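# Sofa Care and Living Room Linens: Frequently Asked Questions

Zakholm Furnished Rentals, Nillville. Updated January 3, 2018.
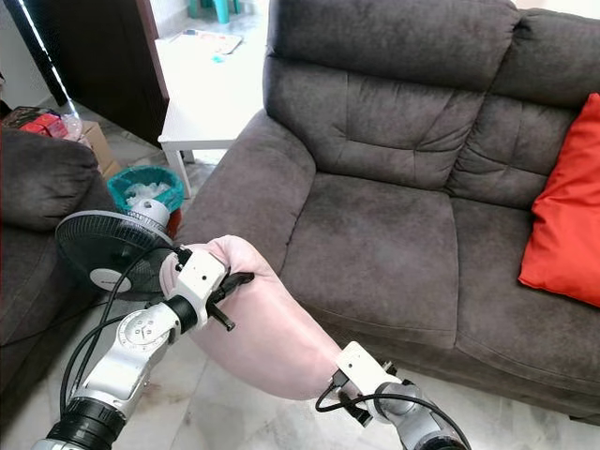 *Gray-brown sofa with an orange-red throw pillow and a light pink sheet.*

### Does every unit come with a sofa?

Every one-bedroom and larger unit does. Studios have an armchair and a daybed. The model varies by building, so check your inventory sheet if the color matters to you.

### The seat on my sofa has lighter patches. Will I be charged?

No. Lighter patches on a seat cushion are counted as normal wear. We charge for burns, rips, ink and pet damage. If a patch was there when you moved in, write it on the inventory sheet anyway and send the sheet back within 2 days.

### How do I clean the upholstery?

Vacuum it with the soft brush. For a spill, blot with a white cloth and a little cool water, then let the spot dry completely before you sit on it. Brush the nap in one direction afterward. Don't use bleach or a steam cleaner. Larger stains go to Trịnh, the cleaning company we use in Nillville; call the office and we will book them.

### Can I put a sheet or throw over the sofa?

Yes, and many tenants do. A flat sheet for a double bed covers the seats on most of our two-seat sofas. Please don't pin it, staple it or use double-sided tape. Tuck the extra fabric behind the seat cushions.

### How should I fold a large sheet by myself?

1. Hold two corners of a short side, one in each hand.
2. Bring the corners together and let the rest hang.
3. Run one hand down the fold to find the other two corners and match them up.
4. Lay the sheet on the sofa seat, smooth it flat, and fold in thirds.

Folded this way it fits the hall closet shelf. Fitted sheets take some practice.

### Are throw pillows washable?

The covers are, on cold, if they have a zipper. Wash bright colors separately the first time. The inserts are not washable. A replacement insert is $20.

### Can I use a fan in the living room?

Yes. Keep it clear of curtains and hanging fabric, and keep the cord out of the walkway. Turn it off and unplug it before you wipe the grille.

### What do I use on the tile floor?

Warm water and a mild soap. Vinegar dulls some tile finishes. Felt pads for furniture legs are free at the office.

### Can I swap the sofa for a different one?

Once per lease, if we have another in storage. Delivery and pickup together cost $96. Give us 30 days' notice. We don't do swaps in April, when the storage building is closed for inventory.

### Who do I contact?

Kiều Sầm handles furniture and linens. Américo Henriques handles repairs. Both can be reached through the Zakholm office during business hours.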